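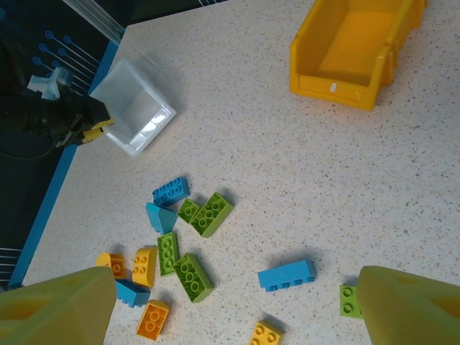
One reader in Wernatham told us she stopped believing in toy resale prices the day Plileo offered her $64 for a tub it later listed at $374. She wanted to know who sets these numbers. So did I.

Plileo says the market does. Maybe. But the asking prices everyone quotes come from sellers, and an asking price is a wish.

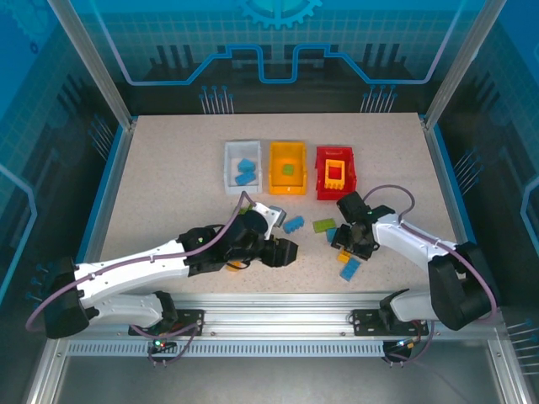 Verstraete, the auction house, likes to mention a set that made $3216. It is less keen to discuss the lots that went for $50, or didn't sell. I'd keep the old bricks for the grandkids.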